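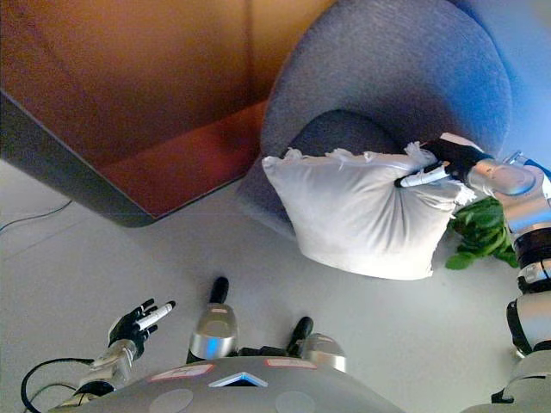 Wooden table, blue armchair and white pillow.

Section 4: Setting Up Your Field Moisture Probes

Welcome to the fun part! By now you have the Sutier base station powered up and your account open, and it's time to put some probes in the ground. Most growers get their first field done in a morning, and once the readings start coming in you may find yourself checking them over breakfast, lunch and supper.

These steps cover the Sutier soil probe, short and long models, used in row crops and small grains. If you're working with orchard probes, go to Section 6. The cable layout is different there and the depths given below won't suit tree roots.

4.1 Before you head out

Lay out everything on a clean, dry surface and check it against the packing slip. For each probe you need:

One probe body with its cap
One antenna mast, in two pieces
One battery pack, fully charged
The slide hammer and pilot rod (shared between probes)
A bucket, a gallon or two of water, and a trowel
Marker flags

Charge the battery packs overnight before first use. The light on the charger turns from amber to green when a pack is full.

Write down the serial number on each cap before you leave. It's printed small, and it gets a lot harder to read with mud on it!

NOTE: Probes ship in sleep mode. They won't show up in the app until you wake them in step 4.3, so don't worry if your probe list is blank.

4.2 Picking a spot

A probe tells you what is going on in a column of soil not much wider than a coffee can, so where you put it matters more than anything else in this section. Pull up your soil map or last season's yield map and look for a spot that behaves like most of the field.

1. Open the field in the app and tap Zones.
2. Choose the zone that covers the most acres.
3. Walk to it and look around. Stay out of wheel tracks, old fence lines, dead furrows and low places where water stands.
4. Keep in from the field edge by at least 20 paces. Headlands get packed down by turning equipment and will read wetter or drier than the crop does.
5. Under a center pivot, choose a place between the wheel tracks and outside the first span.
6. Set the probe in the crop row, between two healthy plants of normal size. Flag it.

If your field has two very different soils – say, a sandy ridge running through silt loam – give each one its own probe. Comparing the two lines on the same chart is one of the best things this system does, and it can change how you think about the whole field.

CAUTION: Call your local utility locating service before driving any rod into the ground. Also check your own records for drain tile and buried irrigation line.

4.3 Installing the probe

Plan to install soon after planting, while the roots are small and the soil still has some moisture in it.

1. Set the pilot rod upright on your flagged spot. Check it with the bubble level on the collar.
2. Drive the rod with the slide hammer in short, even strokes. Check the level again after every few strokes.
3. Stop when the painted ring reaches the soil surface. Yellow ring for the short probe, red ring for the long probe.
4. Pull the rod straight up, turning it slightly as it comes. Don't rock it side to side.
5. Mix some of the soil you removed with water in the bucket until it pours like pancake batter. Pick out stones and bits of stalk.
6. Pour the mix into the hole until it is one-third full.
7. Slide the probe in slowly. The mix should rise and spill a little at the top. If it doesn't, lift the probe out, add more, and try again.
8. Press the wake button under the cap for five seconds. The light blinks blue three times.
9. Snap in the battery pack, close the cap, and screw on the mast.

CAUTION: Never hit the probe itself with a hammer. The sensor rings crack easily and this kind of damage is not covered by the warranty.

NOTE: Air gaps are the number one cause of strange readings. If a probe shows bone-dry soil the day after a good rain, pull it and repeat steps 5 through 7.

4.4 Connecting to the base station

1. Stand next to the probe with the app open and tap Add Probe.
2. Enter the serial number you wrote down.
3. Wait for the signal bars. Two bars or more is good.
4. Name the probe. Use something you'll still recognize in August, such as the field name and the crop.
5. Tap Save Location while you are still standing there.

The base station reaches probes up to 2,100 feet away over open ground with the short mast. With the mast extension you can go to 2,249 feet. Tall corn soaks up signal, so if you're near the limit in spring, fit the extension now and save yourself a sweaty walk through tasseled corn later on.

For fields beyond that range, the Tzanetos relay plugs right in. See Section 7.

4.5 The first week

Give the soil time to settle back around the probe. Readings will drift for several days and the chart may look wild. Leave it alone! Once the line smooths out, and preferably after a soaking rain or a full irrigation, open Probe Settings and tap Set Full Point. The app uses this to draw the green band on your chart.

Each probe stores 500 readings in its own memory, so a short outage at the base station won't leave a hole in your record. The stored readings upload by themselves when the link comes back.

Gianni Caruso of our field support crew ran four of these probes on the Brinwood test plots and has a favorite trick: take a hand-feel sample with a soil auger next to each probe once a week and type what you feel into the Notes box. After a month you'll know just what each number on that chart feels like in your palm.

4.6 Removing probes before harvest

1. Tap Sleep in the app for each probe.
2. Unscrew the mast and take out the battery pack.
3. Loosen the soil at the top with a trowel.
4. Fit the pulling handle and lift straight up.
5. Rinse with plain water, let dry, and store indoors.

CAUTION: Count your flags against your probe list before the combine goes in.

Spare caps, masts and pulling handles can be ordered from the Celtholm parts desk. Have your serial numbers handy.

Section 4 last revised 18 Sep 2026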